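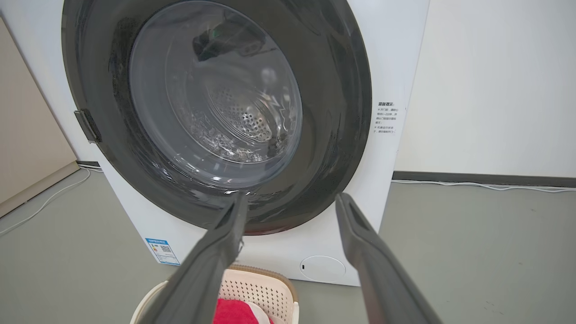 I bought the Bidanik two-finger grippers in October, a pair of them, and I've been meaning to write this up ever since. Short version: I like them a lot, and I'd still keep the old Camach pair in a drawer.

Price first, as that's what everybody emails me about. The pair came to $637 with cables, and I paid another $79 for the longer fingers (get the longer fingers!). The Camach set I was using before cost me more than that for one side.

My test job is laundry, same as always. It's a mean little job for a gripper. You've got a heavy round door with a latch that sticks out on one side, you've got soft stuff that folds up on itself, and you've got a basket that scoots across the floor if you so much as look at it. A gripper that does great on blocks and cups can look pretty silly here.

On the door, the Bidaniks are a clear step up. The fingers are long and flat, so I can bring the tips right up to the rim without the motor housing bumping the front of the washer. With the Camach I had to come in at a goofy angle and I scuffed the panel more than once.

The wrist camera view is better too. I can see both fingertips and whatever they're heading for, and that matters more to me than resolution. I run a head camera as well, for the wide look at washer, basket and both hands together. If you can only afford one, I'd go with the wrist. My friend Ifeanyi Dauda says head camera all the way, and we've agreed to stop talking about it.
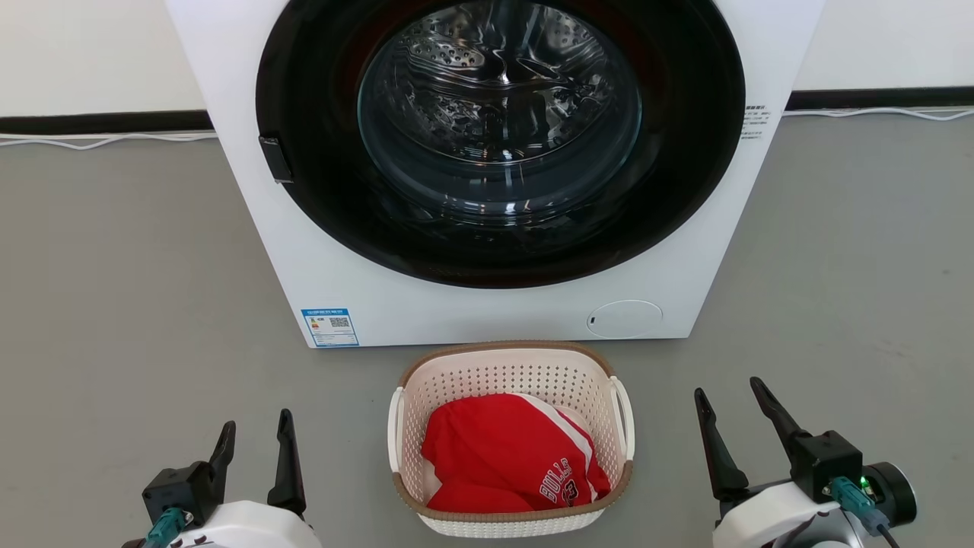

Hands-On: Grippers & Hands

Cloth is where I got picky. A basketball jersey like the red Bulls 23 in the basket is slippery, and the bare fingers let it slide more than I'd like. I stuck rubber pads on for a while and that helped, but they peeled. Cotton towels are no trouble at all.

They open nice and wide, wide enough that I stopped fussing over lining up with a bunched-up shirt. Closing is quick. A bit too quick out of the box, so turn the speed down before you put anything you care about in there.

I've put roughly 2000 open-and-close cycles on the left one and it hasn't gotten sloppy. The cable connectors did worry me, and I still check them before every run. The manual is four pages and two of them are warranty.

I run mine off an Etham controller, and setup took me an evening. I haven't tried any other controller with them yet.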